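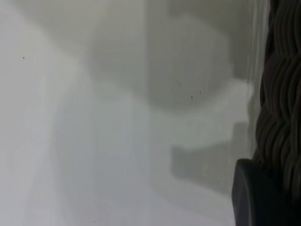 Wrist camera, dark ridged material on the right, one finger in the corner. Everything else soft.

Home / Posts / Replies / Media

Amber Heywood
10/21/18

1/ Since September I work on the Gustholm set, and many of you asked me what I do all day. So I will write a short thread. The short answer is that I move a robot arm by hand, again and again, so that a learning system can have examples of how it is done.

2/ One example is one try, from the moment I take the handles until the moment I press the pedal. We call it an episode. The set must have 2,000 of them before Yaqin Dong will start the first proper training. This evening we have 783.

3/ The wrist view above is the kind I look at most. When the finger is close to something, the small camera sees only what is next to it, and the far things become grey and white clouds. For a person it is not a nice picture. For the system it is one of the most useful, as Yaqin repeats to me every time I complain.

4/ Before this job I thought the good examples were the clean ones. I was moving slowly and beautifully, like in a dance lesson. Shiyu Lu looked at my first day and asked me very politely to be less beautiful. If I never make a small mistake and correct it, the system never learns to correct one either.

5/ So now I am allowed to come in a little too low or too far to the left, and then repair it. But I must not do it on purpose! It is difficult to explain the difference, and more difficult to do. When I try to make a natural mistake, it looks like theatre.

6/ Some words about the black finger. You will find it in the bottom right corner of very many of our wrist pictures. At the beginning I wanted to cut it away from the pictures, because it hides things. Melquiades Quezada told me to leave it. The system has to know where its own finger is when it comes near to an object.

7/ The labels take more time than the moving. For every episode I write one sentence in plain words, what was asked and what was done. Then a second person reads it without seeing mine and writes their own. If the two sentences do not agree, the episode goes to a list called "talk about it". There are 58 in this list now and I am the author of most of them.

8/ My English is partly guilty. I wrote "border", Meifang Zeng wrote "rim", and somebody before us wrote "edge". Now we have a page with the agreed words, printed and fixed over the desk. Rim is for baskets and bowls. Edge is for tables. Border is for countries.

9/ The tool we use for watching the episodes again is called Trovo. It is made in our own group and has the mood of a cat. If you close it before the green bar is finished, it forgets your last sentence. I have now the habit to write the sentence on paper first.

10/ I promised a sharper view also, so that you don't think it is all fog. A woven basket from very near, with the braid of the rim on the right and blue coming through the gaps:

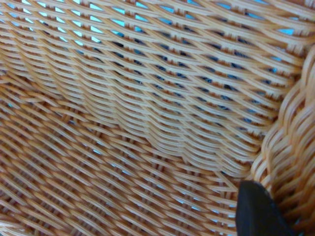
11/ WHY BASKETS ARE HARD

A weave repeats itself. If you show me a small piece of it, I can't say at once which piece of the wall it is, and the system has the same trouble. The gaps make it worse, as you see the colour behind and it is mixed with the cane.

12/ The rim helps. It is thick and much coarser than the wall, so there is something to follow with the eye. I try to keep it in view when I come near, and in the notes I put a small "r" when I lost it.

13/ Graserance, who pay for this part, wanted 3 operators on each task, so that the system doesn't copy the habits of one person. I agree with them. Shiyu always turns the wrist early and I always turn it late, and you can see who is driving without reading the name.

14/ @tran_workshop asked if it is boring. Sometimes yes, after lunch. But I like to drive, and my hands are much quieter than in the first week. Next I have the 58 sentences to discuss with Meifang, and I am bringing biscuits.

Filed under: Robots & Learning, Work Diary
27 comments · 41 shares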